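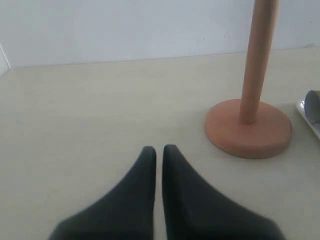 자주 묻는 질문: 페들로(Pedlow) 대학 교환학생 및 신입 유학생

이 페이지는 페들로 대학 국제학생실에서 한국어 사용 학생을 위해 준비하였습니다. 글쓴이는 국제학생실의 조피에 말리(Žofie Malý)입니다. 저는 한국어를 대학에서 공부하였고 아직도 배우고 있습니다. 만약 문장이 어색하거나 뜻이 분명하지 않은 곳이 있으면 메일로 알려 주십시오. 영어 페이지와 내용이 다를 때에는 영어 페이지가 기준이 됩니다.

마지막 수정: 2019년 2월 7일

지원하기 전에

누가 교환학생으로 지원할 수 있습니까?
소속 대학이 우리 대학과 협정을 맺고 있어야 합니다. 그리고 소속 대학에서 두 학기 이상을 마친 학생이어야 합니다. 휴학 중인 학생도 지원할 수 있지만, 출발하는 학기에는 반드시 소속 대학에 등록되어 있어야 합니다. 협정이 있는지 모르는 경우에는 먼저 소속 대학의 국제교류 부서에 물어보십시오. 저희에게 직접 물어보셔도 되지만 답이 조금 늦을 수 있습니다.

협정이 없는 대학의 학생은 방법이 없습니까?
방문학생으로 지원할 수 있습니다. 이 경우에는 등록금을 우리 대학에 내야 합니다. 서류는 교환학생과 거의 같고, 추천서 한 통이 더 필요합니다.

영어 점수는 얼마나 필요합니까?
인터넷 방식의 토플로 78점 이상입니다. 공과대학과 인문대학이 같은 기준을 사용합니다. 간호학과만은 더 높은 점수를 요구하므로 학과 페이지를 확인하십시오. 점수가 조금 부족한 학생은 여름 언어 과정에 먼저 등록하는 조건으로 합격할 수 있습니다. 그러나 이 조건부 합격은 방문학생과 정규 신입생에게만 있고, 교환학생에게는 없습니다.

가을 학기 지원은 언제 마감합니까?
4월 마지막 근무일 오후 다섯 시입니다. 이것은 우리 대학이 있는 곳의 시간입니다. 한국에서는 이미 다음 날이 되어 있는 경우가 많으니 시간을 잘 계산하여 주십시오. 소속 대학의 내부 마감은 보통 이보다 훨씬 빠릅니다.

성적증명서는 원본을 우편으로 보내야 합니까?
지원할 때에는 스캔한 파일로 충분합니다. 합격한 다음에 원본을 봉투에 넣어 봉인한 상태로 제출합니다. 도착한 날에 직접 가지고 오셔도 됩니다. 봉투를 미리 열지 마십시오. 열려 있는 봉투는 저희가 받을 수 없고, 작년에도 이 문제로 서류를 다시 신청한 학생이 있었습니다.

지원서를 제출한 후에 과목을 바꿀 수 있습니까?
예. 지원서에 쓰는 과목은 희망 목록입니다. 실제 수강신청은 도착한 다음 주에 지도교수와 함께 합니다. 다만 실험 과목은 자리가 적으므로 목록의 가장 위에 써 주시면 저희가 학과에 먼저 알려 드립니다.

비용과 장학금

지원할 때 돈을 내야 합니까?
교환학생은 내지 않습니다. 방문학생은 지원비 30달러를 냅니다. 이 돈은 불합격하여도 돌려받을 수 없습니다.

기숙사 보증금은 얼마입니까?
200달러입니다. 방을 나갈 때 열쇠를 반납하고 방 상태에 문제가 없으면 전부 돌려 드립니다. 돌려 드리는 방법은 현지 은행 계좌뿐입니다. 그래서 보증금을 받기 전에 계좌를 닫지 마시기를 부탁드립니다.

유학생이 받을 수 있는 장학금이 있습니까?
교환학생을 위한 것은 시케이라(Siqueira) 장학금 하나입니다. 한 학기 동안 생활비의 일부를 지원하며, 성적과 자기소개서로 심사합니다. 따로 신청서가 있으니 교환 지원서만 내고 기다리시면 안 됩니다. 자기소개서는 한 쪽을 넘지 않게 써 주십시오. 정규 학생의 장학금은 입학처에서 담당하고, 저희는 그 심사에 참여하지 않습니다.

학교에서 일을 할 수 있습니까?
도서관, 식당, 체육관 등 학교 안의 일은 비자 조건이 허락하는 시간 안에서 가능합니다. 학교 밖의 일은 대부분 허락되지 않습니다. 일을 시작하기 전에 꼭 저희 사무실에서 상담을 받으십시오. 친구가 괜찮다고 말하였어도 상담을 받으셔야 합니다.

수업과 생활

수업은 모두 영어로 합니까?
외국어학과의 일부 수업을 제외하고 모두 영어입니다. 처음 몇 주는 교수님의 말이 빠르게 들릴 것입니다. 저도 처음 유학을 갔을 때 첫 달에는 노트의 절반이 비어 있었습니다. 글쓰기 센터와 회화 모임은 무료이고, 예약은 센터의 홈페이지에서 합니다.

한 학기에 몇 과목을 들어야 합니까?
최소 네 과목입니다. 학생비자를 유지하기 위한 조건이므로 예외를 만들기가 어렵습니다. 건강 문제로 과목을 줄여야 하는 경우에는 과목을 취소하기 전에 저희에게 오십시오. 취소한 후에는 저희가 도와드릴 수 있는 일이 매우 적습니다.

트락비(Trakby)는 무엇입니까?
수강신청과 성적 확인에 사용하는 우리 대학의 시스템입니다. 계정은 합격 편지와 함께 받습니다. 비밀번호를 세 번 잘못 입력하면 계정이 잠기고, 이때는 국제학생실이 아니라 전산실에 연락하셔야 합니다. 이름은 여권과 똑같은 철자로 되어 있어야 하니 처음 들어갔을 때 확인하여 주십시오.

기숙사는 어디에 있고, 방을 고를 수 있습니까?
유학생은 대부분 지시스 홀(Zisis Hall)에 삽니다. 공대 건물까지 걸어서 갈 수 있고, 각 층에 공동 부엌이 있습니다. 방 번호를 고를 수는 없지만 조용한 층을 희망한다고 쓸 수 있습니다. 이불과 베개는 제공하지 않습니다. 도착하는 날 밤에 쓸 얇은 담요를 하나 가져오시면 좋습니다. 방학 동안에도 머물고 싶은 학생은 따로 신청하여야 합니다.

공항에서 학교까지 어떻게 갑니까?
오리엔테이션 전날과 당일에는 학교 버스가 있습니다. 비행기 번호를 미리 알려 주신 학생만 탈 수 있습니다. 다른 날에 도착하시면 공항 1층에서 33번 버스를 타고 대학 정문에서 내리십시오. 밤늦은 시간에는 버스가 없으므로 택시를 이용하셔야 합니다.

건강보험은 한국에서 가입하고 가도 됩니까?
가능합니다. 그러나 보장 내용이 우리 대학의 기준과 같거나 더 높아야 하고, 영어로 된 증명서가 필요합니다. 심사에서 통과하지 못하면 학교 보험에 자동으로 가입되고 그 비용이 학생 계좌에 청구됩니다.

한국 학생이 많습니까?
학기마다 다릅니다. 한국학생회가 있고, 학기 초에 저녁 모임을 엽니다. 한국 친구가 있으면 힘든 날에 도움이 되지만, 룸메이트나 실험 조원과도 식사를 함께 해 보시기를 권합니다.

학점은 어떻게 소속 대학으로 보냅니까?
학기가 끝나고 성적이 확정되면 저희가 성적증명서 한 부를 소속 대학으로 보냅니다. 학점을 인정하는 일은 소속 대학이 결정합니다. 강의계획서를 모두 저장해 두십시오. 과목이 끝나면 강의계획서가 시스템에서 사라지는 경우가 있습니다.

여기에 없는 질문은 누구에게 합니까?
지원과 서류에 대한 질문은 저에게, 비자와 취업에 대한 질문은 테리사 모이너핸(Teresa Moynihan) 선생님에게 하시면 됩니다. 모이너핸 선생님에게는 영어로 써 주십시오. 저에게는 한국어와 영어 모두 괜찮습니다. 메일의 제목에 이름과 지원 번호를 함께 써 주시면 더 빨리 찾아볼 수 있습니다. 사무실은 학생회관 2층에 있고, 점심시간에는 문을 닫습니다.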